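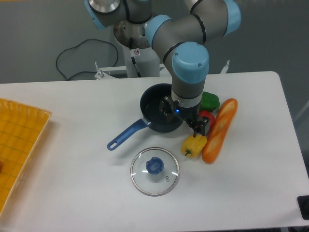
Home > Kitchen > Cookware > Care and Setup

Setting out a pan and vegetables before cooking

2025-04-04

Clear the work surface first and wipe it down. Put the pan on the side of your weaker hand and the vegetables on the other, with a gap between them wide enough for a cutting board.

Turn the handle diagonally, inward from the table edge. A handle that sticks out over the edge gets caught on sleeves and apron strings. The same applies on the stove – never park it over a second burner.

Dark interiors hide residue. Tilt the pan under a lamp and run a dry fingertip along the wall just below the rim, where grease film builds up first.

Check the joint between handle and body every January. If it moves, tighten the screw a quarter turn at a time. Riveted handles can't be tightened; replace the pan.

Rinse vegetables and drain them for 5 minutes before they go near hot oil. Leave two finger widths between large pieces so that air reaches the undersides.

Hang pans by the hole in the handle only when fully dry. A Lerberg rail holds five.

Related tips
Drying cutting boards upright
Pekton lids: replacing the knob
Labeling jars for a deep shelf

This site uses cookies. Accept | Settings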